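Lirkidska Community Help
Home | Topics | Equipment | Unanswered | Sign in

Budgeting for a second arm on a flower sorting table

Posted by benchtop_tunstall in Equipment, Thu 31 March

I'm putting together an equipment request for a small automation project and would like a check on the numbers before I send it in. The job is sorting artificial flowers by type, blue hydrangeas to one side and red roses to the other, for a shop that makes up arrangements. The stems are long and thin, and they end up lying across each other at all angles.

My first draft was for one arm with a parallel gripper and one camera on the wrist. The arm itself came in under what I expected. Then I started adding the parts that hold everything together, and the total went up fast. The two-arm version has the same list with nearly everything doubled.

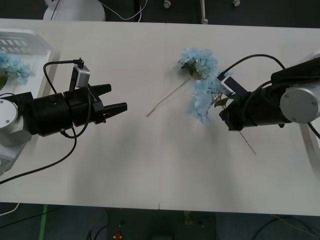

The part I can't settle is whether the second arm pays for itself at our volume. We have 1072 stems to get through in a normal order, and the shop is happy if an order takes a full day. One arm could probably do that if it never had to stop. With one arm, though, anything at the far end of the table is a long reach, and I would have to move the baskets in close, which takes up space I want for the flowers.

Current list, two-arm version:

2 arms with parallel grippers
2 wrist cameras and brackets
1 fixed camera and a stand for it
2 white table panels, matte
6 plastic baskets or trays (some spare)
Cables, ties, floor tape
Spare fingertips

I have a quote from Punenwood for the tables and baskets and one from Arkow for the arms. The Arkow quote doesn't include mounting plates. The money has to be committed this quarter or it goes back, so I can't buy one arm now and wait a year to see how it goes. I can split the order by a few weeks at most.

Has anyone here bought a pair for this kind of work, and what did you leave off the list that you had to go back for?

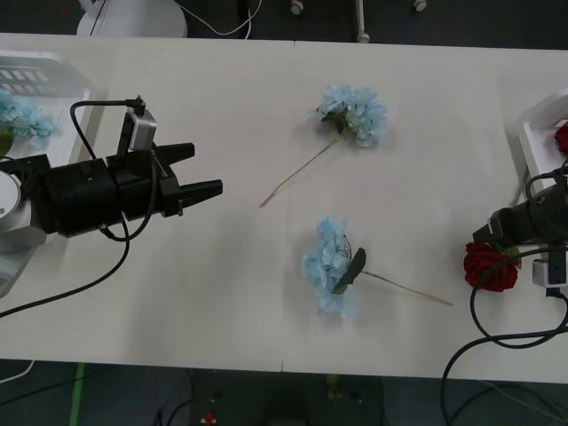
gravelpit

We bought a pair in February, for seed packets, so not the same thing, but your list has the same holes ours did. You have one line for cables. Make it its own section. A wrist camera cable has to have enough slack to follow the arm everywhere it goes, and the length in the box is usually wrong one way or the other. We ordered every length twice and I would do that again.

Other things we went back for: mounting plates (you know about those), a second power strip, an emergency stop that can be reached from both ends of the table, and a computer with enough ports for all the cameras at once. The computer was the big one. We had planned to use a machine we already owned and it could not keep up with three video streams.

On one arm or two, I would go with two if the money really does disappear. Fitting a second arm later meant redoing the table layout for a group down the hall from us, and they lost most of a week to it.

14 people found this useful — 3 comments

northbay_2

just get one arm. two is twice the stuff to break

0 people found this useful

oldpallet

I'd work out the time per stem before deciding. Write down how long one pick and place takes on a demo unit, multiply by your order, then add a good margin for missed picks. Thin stems on a flat surface are harder to pick up than people expect, and a demo with a block or a bottle won't tell you much. Take a bag of your own flowers to the supplier and ask them to run those. Most will say yes if there is a sale in it.

If the answer fits inside a day with one arm, buy one and put the rest into spares. If it doesn't, you have a figure to show whoever signs the request, and that goes down better than a general feeling that two would be faster.

Also ask Arkow what their fingertips cost and how long they take to arrive. We wear through the rubber ones and the lead time is worse than the price.

9 people found this useful — 1 comment

benchtop_tunstall

Thanks, both useful. I have moved cables to their own section and added the plates, the stop button and a computer. I'm also going to ask about running our own stems at the Arkow office before I sign anything. I had timed it on paper only, using the speed in the brochure, and I see now that it leaves out the time spent on retries. 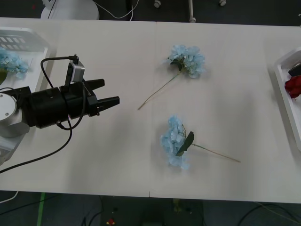

One change on the baskets. I had planned deep ones all round, and I'm going to price a mix of deep and shallow, as the long stems don't need much height if they are laid flat. Punenwood will swap them on the quote at no charge as long as the total count stays the same.

I'm leaning toward two arms still, but ordered so that the tables, the computer and the first arm arrive together and the second arm a few weeks behind. That gives us time to get the layout right with less in the way, and both invoices land in the same quarter. The plates for the second arm will go on the first order so we can drill everything at once.

Will post the final list when it has been approved.

961 views — 4 replies — 2 shares

Related topics | Ask something | Report this page
Last updated 6 days ago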